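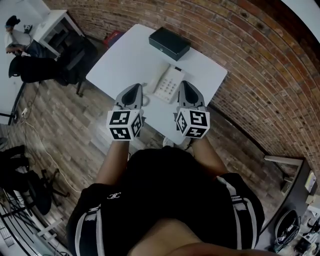
I went back and forth for weeks on whether to buy a corded desk phone in this day and age, and then I bought one on a Sunday evening with a cup of tea in my hand and no regrets so far. It's the Nileo, in white, and it cost me 71 dollars from Jostance (there was a 46 dollar one from Gornance too, but I'd read it was so light it slid all over the place). We share a room with brick walls and a terrible cell signal, so half my calls used to end with me walking out to the sidewalk in my socks. The Nileo sits on the big white table now, handset down the left side, curly gray cord spilling out onto the tabletop, and I have to say white on white looks pretty sharp against all that red brick!

So, the buttons. They're light colored, laid out in a plain grid, and they have a proper click to them. I can dial without looking after a month of use, which I can't do on my cell. I do wish the speed dial keys had more of a gap between them. I've called the print shop by mistake more times than I'd like to admit, and they're very nice about it.

Sound is the big win. My sister says I no longer sound like I'm calling from inside a soup can. The ringer has 7 tones, and six of them are awful (one is a sort of warble that made me spill my coffee). I settled on the plain old ring at the second lowest volume and it's plenty loud.

The cord is my main gripe. I'm a pacer, and you can't pace with this thing. It also tangles if you always pick up with the same hand and swap over halfway through, so every few days I let the handset dangle off the table and spin itself out. Very satisfying, takes ten seconds.

Setup was easy, plug in and go, although the manual is 100 pages long and most of it is other languages. Skip it until you need to set the clock. Then you'll want it, trust me, the clock menu is a maze.

If you have the choice, I'd get it from Jostance over Lyons. Lyons wanted extra for shipping and only had the black one in stock. Four stars from me, and it would be five with a longer cord.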